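Unit 7: Reviewing a Two-Arm Tabletop Kit

Read this before the Saturday lab. Bring the scoring sheet from Unit 6.

7.1 What is being sold

The Duvness is a tabletop kit with two small arms on a shared front rail. Kukia sells it in two forms. The base kit has the arms, the rail and the cables. The lab kit adds wall panels and a year of Resis, the support service. We are reviewing the lab kit.

Resis covers remote setup help and replacement fingers. It does not cover motors. Read the terms yourself — the sales page is vague on this point.

7.2 What to score

Score the kit on reach, grip, cable routing and repair. Each gets a mark out of 30. Write one sentence of evidence for each mark. "Works well" is not evidence.

For reach, check whether both arms can get to the back corners. For grip, look at the fingertips from close up as well as from the table view. For cable routing, follow each cable from the wrist back to the base and note any point where it could catch on cloth.

7.3 The laundry task

Cloth is a hard test for any gripper. It folds over itself, and the shape changes with every touch. Our task uses a T-shirt, a mesh basket and other pieces of cloth.

Table view, shirt partly folded:
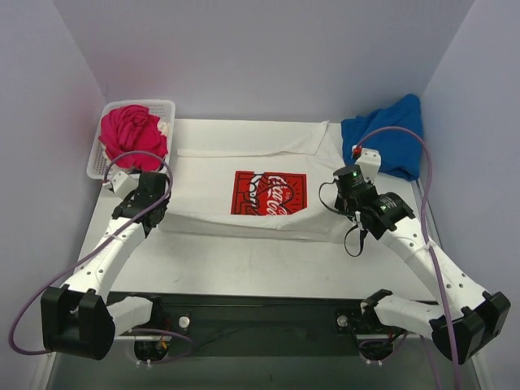
Table view, shirt spread flat, right gripper on its lower part:

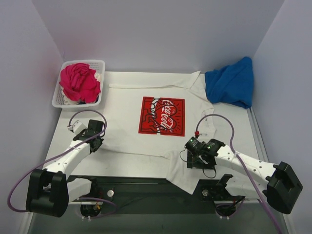
Wrist view, fingers nearly closed, blue cloth in the corner:
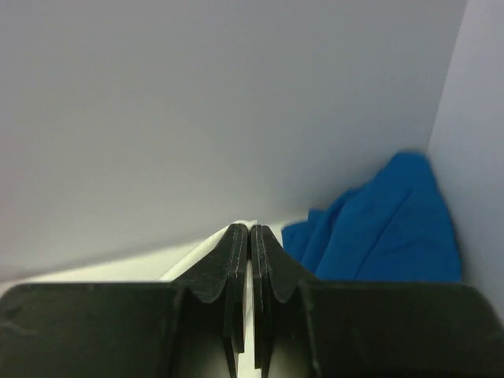
7.4 Comparing with the Assunção kit

The Assunção is the other kit on our list. Use the same four headings and the same task. Do not carry marks over from one kit to the other.

The best total handed in last term was 89. Expect to lose marks on repair if you cannot say which parts a user may replace.

7.5 To hand in

One scoring sheet per pair
A half-page note on what Resis covers and what it leaves out
A list of questions for the seller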